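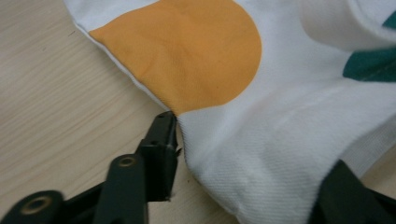 To: Canby Hall users list
From: Salamatu Asante
Subject: Re: folding the tea towels and aprons

Akua Korletey wrote on Mon 20 July:

> The linen for the Masatton lunch is back from the wash. Could whoever is in next please fold it and put it in the hall cupboard? We need 18 tea towels and 12 aprons on the shelf. Last time the printed ones went in scrunched up and we had to iron the lot.
> Akua

Hi Akua and all,

I can do Thursday morning. A few things from when I did the May load.

The white cotton with the coloured prints creases badly if it sits in a heap. Shake each piece out, lay it print side down and smooth it from the middle to the hems before you fold. Thirds lengthwise, then in half twice. The twill ones are thicker and won't stay in a small square, so stop at one half fold and stack them separately.

Please don't iron directly on the print. Turn it over or put a plain towel on top.

Aprons: ties go inside the fold, otherwise they tangle with everything else on the shelf.

The cupboard shelf is 70 cm wide, enough for two stacks side by side. I'd put the aprons on the left.

Does anyone still have the key? Mine went to Giline after the last lunch.

Salamatu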